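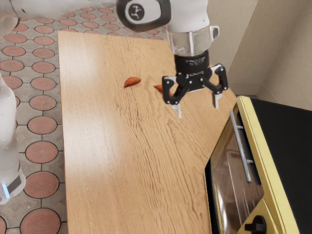 Computer rendering: a robot arm above a light wooden countertop.

Savivmont, 8/27/18 – Nuko Study Journeys opens today the registration for its new school programme on river ecology in the Jivik valley. The programme is for pupils from 14 years and their teachers, and the first groups will travel in January.

Each journey takes nine days. The pupils stay six nights at the Chin Field Station, which stands at 1636 metres, close to the upper lakes. From there they walk each morning to the river, take samples of the water and learn to recognise the small animals that live under the stones. The rest of the nights are spent with host families in Savivmont.

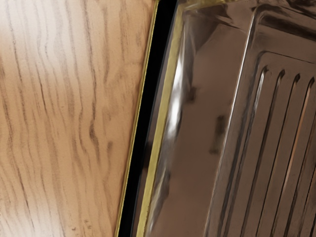
Nuko Study Journeys – Schools and Teachers Department

A group can have at most 24 pupils. For every group there is one guide from the valley and one biology teacher of the station, and both speak English. Schools receive a workbook before the departure, so the classes can prepare the subject at home.
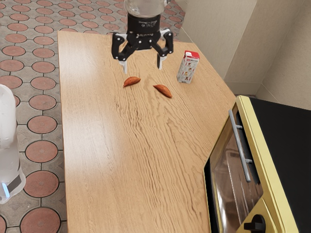
The price includes the meals, the bus from Savivmont and the entrance to the Jivik reserve. Flights and insurance are not included. Teachers who accompany a full group travel free of charge.

Schools can ask for the registration form at the Nuko office in Savivmont. Places are given in the order in which the forms arrive.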